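Against the Trimmed Line

The Warraich anthology prints 324 poems, and by my count 51 of them are about a parent at a table. I have no quarrel with the subject. My quarrel is with the editing. The notes say that lines were "tightened for page width," and in the family poems this does real damage.

A line break in a poem of talk marks a pause. When a father's question ends a line, the reader waits as the child waited. Move the break three words to the right and the wait is gone. The Purnstead edition of the same poems, set in a narrower type, keeps the breaks and loses nothing but paper.
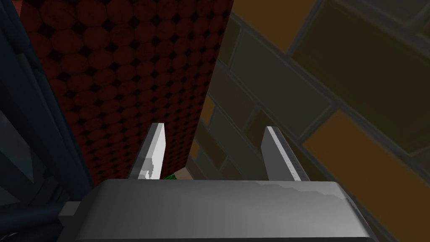
Does a moved break change the meaning of a poem?
It changes the timing, and in a poem built on speech the timing carries much of the meaning.

The usual defense is cost. Ornirberg, which printed the book in September, gives a limit of 56 characters per line. That limit is workable. A long line can be turned over and indented, and readers have understood the indent for a very long time. What they cannot detect is a line that was rebuilt without a mark.

I would accept a short table of changes at the back. I would also accept smaller type.
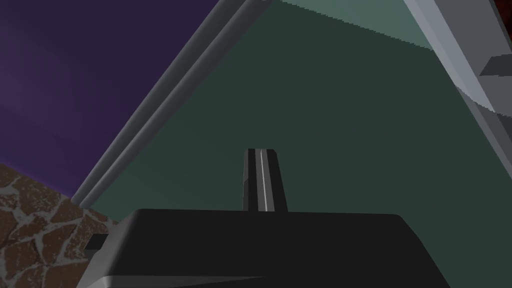

A reader at Skillport objects that most people hear these poems read aloud, where no break is visible, and that a good reader will find the pause anyway. Perhaps a good one will. The page should still tell the others where it is.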